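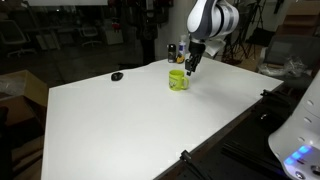 Mon 22 February
By Ese Olaniyan

I have been drinking out of the Brokari mug since last April, and I like it more now than I did when I unpacked it. That doesn't happen to me much with mugs. I usually fall for the color in the store, use the thing for two weeks, and then drift back to whatever is cleanest on the shelf.

The color got me this time too. Brokari calls it Meadow, and it's a loud yellow-green that you can find from across a room. I share a workplace with a lot of people who own plain white mugs, and every one of those goes missing sooner or later. Mine always comes back. Wilfredo Lacson, who sits across from me, once followed me down a hallway to hand it over before I had noticed it was gone.

It's ceramic, with a handle you can get proper fingers through. I have fairly big hands and I've given up on any number of pretty cups where you end up pinching the handle like you're at a doll's tea party. The Brokari handle is a real loop, wide enough for me to carry a full cup and a notebook in the same trip (I know, I know, but I've only spilled once). The rim is nice and smooth on the lip, and the walls are thick enough that the outside never gets too hot to hold.

Speaking of heat, I did time it against my old Drelesow mug, which has a narrower mouth. Same kettle, same tea bags, both poured at once. After 40 minutes the Drelesow was still pleasant and the Brokari was what I'd call lukewarm, drinkable if you're busy. So if you are a slow sipper, that may bother you. I drink fast and then forget the last inch anyway.

The printed design is the part I worried about. I've had prints flake off in the dishwasher before the first month was out, and this one is a little dark cartoon, so any chip would show up right away. It has been through the dishwasher most nights and I can't find a worn spot. Jonatan Backlund bought one the same week and washes his by hand with the rough side of the sponge, which I wouldn't do, and his has one faint scratch across it.

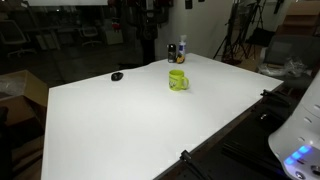

The Brokari in Meadow, with the handle turned to the right.

It's a right-hander's mug, if you care about that sort of thing. Hold it in your right hand and the cartoon faces left, toward whoever is sitting there. Vidar Wikström is left-handed and says he gets the blank side every time. I'd love to see a version printed on both faces!

What else? It's steady. I set mine down without looking, usually while reaching for a mouse, and it lands flat with no rocking. The bottom has an unglazed ring that felt scratchy when it was new. I rubbed it on a piece of fine sandpaper for a minute and it's been fine ever since, but if you have a soft wood table you might want to use a coaster for the first few days.

Tea stains do show on the inside after a while. Baking soda and a wet cloth take them right off, and I do that every couple of weeks, or when somebody makes a face.

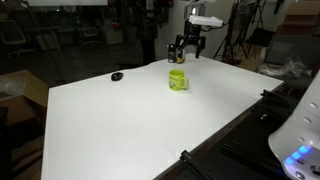

The microwave is fine too, although the handle gets warm if you go past two minutes. I've only burned myself on it once, reheating soup I should have put in a bowl.

I also looked at the Berge, which comes in a similar green and costs a bit more. It's lighter and comes with a lid, and if I had a long walk from the kitchen I might have gone that way. But the lid on the one I borrowed from Alvar Engström rattled, and the handle was too small for me. The Brokari feels better in the hand — rounder, a little heavier, more like something from home.

Two complaints. The box it came in was far too big, with a mug at one end and a lot of paper at the other. And the color on the website looks closer to olive, so don't go by that if you're trying to match something in your kitchen.

I've already ordered a second one for the house. They had Meadow back in stock when I checked over the weekend, and I'm told the blue is nice as well.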